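Pre-session checklist, garment folding station, with my notes
Reltholm demo collection, August block

I went through this at the folding station before the afternoon block, using the standard Akus sheet. Anything marked FIX has to be closed before the next operator picks up the gripper. Everything else is me thinking out loud, so skim if you're in a hurry!

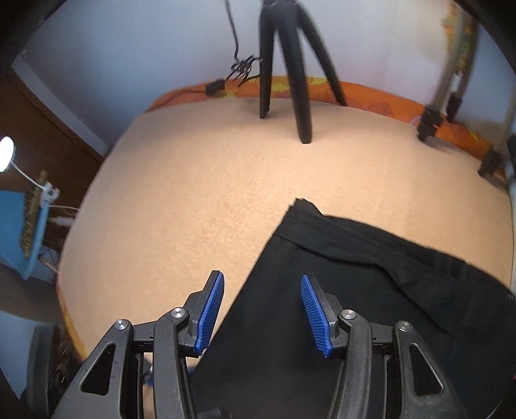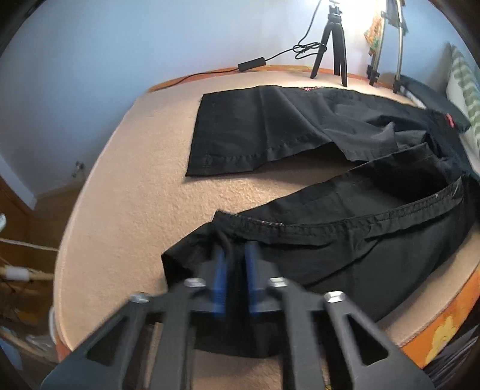
1. Gripper, fingertips and linkage. PASS
I always start with the pads, because a worn pad ruins a recording in ways you won't catch until somebody tries to train on it. Wipe both faces, run a thumbnail along the grooves, and look for any edge that's lifting from its backing block. With black cloth I'm extra fussy, and the trousers are about as hard as our garments get: those blue pads on either side of the fold are the one part of the grasp I can pick out at a glance, so if they get grubby, I lose my best reference. Then the silver pins on the linkage. Try each one for play with the jaws open and again with them closed. Gunvor Lindqvist likes a drop of oil here and I don't (it ends up on the clothes), so please ask one of us before you do either.

2. Pinch points. PASS, with a nag
Keep your free hand away from the cutouts in the outer arms while you squeeze. I know, I know. I still got a finger in there last month and said a word that's now on the audio track.

3. Cables. FIX
The bundle next to the tripod leg needs to be retied and moved farther back. It's out of the way for small things, but trouser legs are long, and a big sweeping unfold could hook it. The cord with the little black box on it should be taped down too. Nadhirah Wibisono has the cloth tape.

4. Stands and tripod. PASS
Push each one gently at mid height. If it rocks, tighten it and push again. Don't hang anything new on the poles, please.

5. Lamps. PASS
Check that the clip is biting properly and the neck holds its position when you let go. Leave the angle alone once the block has started, even if the glare bugs you. Half a session with one light and half with another is a pain to sort out later.

6. Work surface. PASS
Feel across it with your palm for pins, grit and loose threads before every new garment. Log which surface you're on, since the Zarkside people split their training set that way and they do write to me when it's blank.

7. Garments. PASS
Empty the pockets. Check zippers and drawstrings. Waistbands with elastic get a gentle stretch, and if it crackles, that piece goes in the retired bag. Start states should vary, so turn the thing, bunch it, leave a leg folded under. Operators get tidy when they're tired and every start ends up looking the same, and then the model only learns the tidy one.

8. Recording. FIX
Out of 32 test clips this morning, 11 had the start marker late. Clap, wait a beat, then move. Our target for the block is 2,000 good examples and I'd rather come in short than pad it out with those. Failed grasps are fine, keep them! Just tag them as failed and don't redo the same motion straight away.

9. Operator comfort. COMMENT
Swap hands or swap people after 13 clips. The wrist goes first, then the shoulder. Tjoa sent a padded strap for us to try and it's in the top drawer, still in its bag.

Items 3 and 8 are still open. Initial next to them when they're done and leave the sheet clipped by the door.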